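Chapter 4

Collecting Demonstrations

4.1 Scope of the chapter

Chapter 3 treated the policy as a function from observations to actions and left open the source of the training pairs. This chapter deals with that source. A demonstration is a recorded sequence in which a person drives the arm through a task while the system stores camera images, joint positions and gripper commands at a fixed rate. A set of demonstrations for one task, together with its written task statement, is called a collection.

The running case is the Mirkberg bench, a single-arm workstation used for sorting small items into trays. Recordings on the bench are made with the Elari control handle and stored in the Tarar log format, both introduced in Section 2.6. Readers who have another arm can follow the chapter without change, provided that all streams share one clock.

4.2 Terms

Episode. One attempt at the task, from the start signal to the stop signal. Failed attempts are episodes too and receive a failure label.

Reset. The interval between episodes in which the operator rearranges the items. Resets are not recorded, but their duration is entered in the session sheet.

Start distribution. The set of item positions from which episodes begin. It is chosen before recording and written down.

Coverage. The degree to which the recorded episodes sample the start distribution. Section 4.5 gives a grid measure for it.

4.3 Size and cost of a collection

The Mirkberg collection used in the exercises holds 300 episodes, recorded in 9 sessions. Of these, 41 carry a failure label. Episodes last up to 15 seconds. The session sheets show that resets took more operator time than the episodes themselves, and a budget based on episode length alone will therefore be too low.

Cost also depends on the operator. A new operator moves slowly, pauses above the item and corrects the approach several times. These pauses enter the data as actions, and a policy trained on them will pause as well. Section 4.6 describes how to trim such intervals and when trimming does harm.

4.4 What the wrist view contributes

A fixed overhead camera gives the layout of the table but loses detail when the hand covers an item. A camera at the wrist keeps the fingers in view and shows nearby items at a larger scale. Its image changes with every motion of the arm, and fast motion blurs it. In Figure 4.1 the two clear vials and the green tray have soft outlines, while the fingers can still be located.

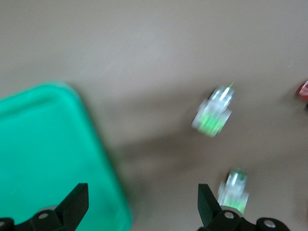
Should blurred images be removed before training?

In most collections they should stay. The policy will receive blurred images whenever the arm moves fast, and it must produce an action for each of them. Remove an image only when its time stamp is wrong or the file is damaged, and remove the matching action with it.

The Itilel checker, described in Section 4.7, finds both faults and writes a list of the affected time steps. It leaves the log unchanged.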